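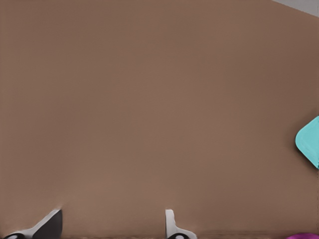

What does Teller do when a grasp fails?
It backs the arm off, takes a fresh look, and plans again from wherever the arm happens to be. You set how many tries it gets before it stops and asks you.

Teller is the grasp planner I've been building at Stikdale, and it runs the same config in simulation and on your real arm (I got so tired of keeping two copies in sync!). You give it a depth stream and a robot description, and it hands back a path with the finger opening already worked out. It starts in wrist view, with both fingertips showing along the bottom, and I like to leave it there while I'm tuning, since you can watch the approach line up with the brightly colored pieces instead of guessing from a plot.

New in the November release: the Boltex bridge is built in, so no more separate install, and the replay tool finally lets you scrub backward. I use that one every single day.

What you'll need
Linux, 64-bit
A wrist or overhead depth camera
A two-finger gripper profile (or write your own, it's a short text file)

Planner timeout is 200 ms out of the box. Change it in the settings panel, no restart needed.

Single seat license: $1,380, with 60 days of email support. That inbox is me, so write whenever.

Part no. 2914-T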